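Cidetport shop build, part 9. Got the whole bench to myself on a Sunday, so most of the list got done.

New firmware on the arm controller first. Konik (that's what we call the arm) had been losing its home position every time the power dipped. Moved the supply to its own outlet and it hasn't happened again so far.

Rewrote the close routine. It used to drive to a fixed width and stop. Now it closes until the motor current goes up, then backs off 3 counts. Slower, but I stopped hearing that click from the gearbox.

Ran 262 cycles on single parts with the new routine. Logged every one. Misses were nearly all at the far side of the work area, where the arm is stretched out and sags a little.

Next job is bundles. Picking up one rod is easy. Several at once want to roll over each other, and the fingers only really press on the outside ones. 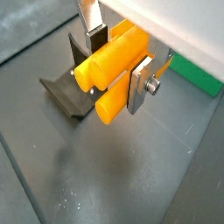
Robles replied asking if a strip of soft rubber on the fingers would do more than the current limit. Maybe. I have some bike tube to cut up and I'll try it before I touch the code again.

Still to do: re-level the base, tie up the wrist cable, and copy the log off the old laptop before it dies.

Parts list and the close routine are in the Munar folder on the shop drive. More in July when the new bearings get here.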